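Gripper budget for a single-arm tray cell: parallel or vacuum?

Pouran Sharifi
We have a used Virnton arm and 3000 dollars left for everything past the wrist: gripper, mounting plate, cabling, spares. The job is moving full soda bottles on and off a serving tray on a flat white table. Two gripper quotes are in. The Fondex parallel unit is 1162 with fingers. The Huteo vacuum kit is 418, but it needs an air supply we don't have. Deadline for the order is the end of March. Which one would you buy, and what should I hold back for parts that are not on the quote?

Wenjie Liang
Parallel, on those numbers. A compressor, regulator and tubing will use up most of the price gap, and you then have a noise problem. Points to check before you order:

Stroke. Measure the widest part of the bottle and add clearance on both sides. Stock fingers are often too narrow for soda bottles.

Payload. Add the gripper, the plate and a full bottle together. The rating on a used arm is for the wrist flange, with the load close to it. A bottle held out on long fingers counts for more than its weight.

Grip height. A full bottle with the cap on is fairly stiff. An open or half-empty one will give under the same force, so get a unit with adjustable force.

Hold back 11 percent for finger pads and a second set of fingers. Pads wear. Cable strain relief is never on the quote either.

Pan
vacuum is fine if you pick from the cap, we do it with jars

Pouran Sharifi
Thanks. Cap picking is out, the caps are too small for the Huteo cups. I am leaning toward the Fondex. The tray is red plastic with a low rim, and there are two green bottles standing on it in the current layout. Remaining question is whether the tray needs a fixture or can stay loose on the table.
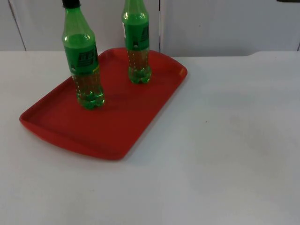
Wenjie Liang: Budget for the fixture. Four corner stops screwed to a base plate are enough, and they cost less than a camera to find the tray every cycle.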